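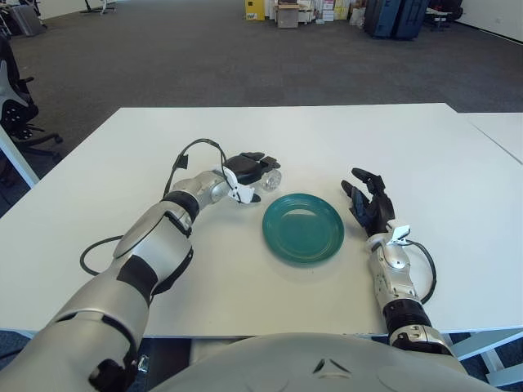 **Does the Greenwood cell need recalibrating every time it's powered up?**

Once per power cycle is what the vendor guide asks for. We do it after a hand swap, after a cable is re-routed, and when the wrist check below fails. Otherwise we leave it alone.

## What this README covers

Setup and upkeep of one two-armed cell, the one we call Greenwood. It is written for whoever has to get the thing ready at 8 in the morning and doesn't want to read the Kestthorpe manual again. The manual is fine on wiring and optimistic on nearly everything else.

Maintained by Aisyah Krishnan and Bevan Nepia. Ask Bevan about the hands and Aisyah about the software.

## Before power-on

1. Lay both arms on the table by hand. Don't trust the "auto park" routine in Nuron. It parks where it thinks the table is.
2. Follow each cable from the wrist back with your fingers. There has to be slack at the elbow. A loop lying on the tabletop is acceptable, a loop under a forearm is not.
3. Check that the wrist brackets don't rock. If one does, tighten it and do the wrist check again.
4. Roll chairs out of reach.

## Wrist check

Put a plate between the hands, then run:

```
nuron check --wrist left --slow
nuron check --wrist right --slow
```

Each hand should come in beside the rim and stop without touching it. The tool prints PASS or FAIL. Read that as a suggestion - Keegan Partington got PASS with a bracket screw missing, and we have never had an explanation from Hudex that fits what he saw. Watch the fingers.

Clear objects are a separate problem. The head camera loses them against a white tabletop, and the "transparent mode" added in December made no difference we could measure. Use the plate for the check and leave clear plastic for later.

## Service intervals

| Item | Vendor says | We do |
|---|---|---|
| Finger tendons | every 480 hours | when a finger lags |
| Joint band wipe-down | not mentioned | when it looks dusty |
| Wrist cables | "maintenance free" | inspect at each start |
| Full calibration | each power cycle | see top |

The 480 may be a good figure for somebody. Our left hand had a lagging finger at 118 hours, and the right one passed 480 with no trouble at all. Log the hours, but look at the hand.

## Replacing a wrist cable

- Power off at the wall. The soft stop leaves the hand live.
- Take off the wrist bracket first, then the connector. Going the other way bends pins.
- Thread the new cable along the outside of the forearm.
- Move the elbow through its full range by hand before you fasten anything down.
- Refit the bracket, power on, recalibrate, wrist check.

Zulema Tapia timed this at under half an hour. Allow longer the first time.

## Known issues

- **Drift after lunch.** Ulises Giraldo thinks it's heat in the shoulder. Could be. It could also be people leaning on the table. Open.
- **Table shift.** The second table butts against the main one, and a knock to either moves both. Re-check the position if you've bumped one.
- **Self-diagnosis report.** It has flagged 2 faults so far, both on a joint that was working. It stayed quiet through the cable failure. We still save the reports, in `logs/selfdiag`, mostly so we have something to send Hudex.

## Changes

Edit this file directly and put your initials in the commit message. If you change an interval in the table, add the log that made you change it.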